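Flusteck Laundry Handling Module
Category: Chore Automation > Laundry > Front-Load Machines

The Flusteck module is a two-finger gripper and software package for moving laundry between a basket and a front-loading washer.

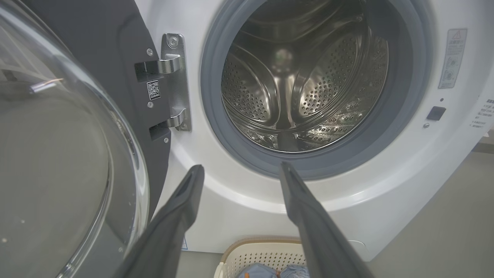

Loading is the mature part of the job. Over 138 supervised loads at our Stidton test room, the module put every item in the drum without help in almost 500 minutes of arm time. Unloading is slower – wet fabric sticks to the drum wall and tangles around the paddles. Plan on an operator nearby.

Specifications
Fingers: two, parallel motion
Payload per grasp: 8 N
Camera: wrist-mounted
Door types: front-load, side-hinged

Current limits
Sorting by color or fabric is not supported. Folding is not supported. The module does not measure detergent. Small items such as single socks may need a second pass, and the rubber gasket should be checked by hand after each unload.

Heather Wihongi handles site surveys. Setup takes one visit, and the drum opening must be mapped again if the washer is moved.

Related items
Jestanau Basket Stand
Ruddock Mobile Base, 9-inch wheels
Replacement Finger Set

Contact sales: Shayne Pirihi, Stidton office | Back to top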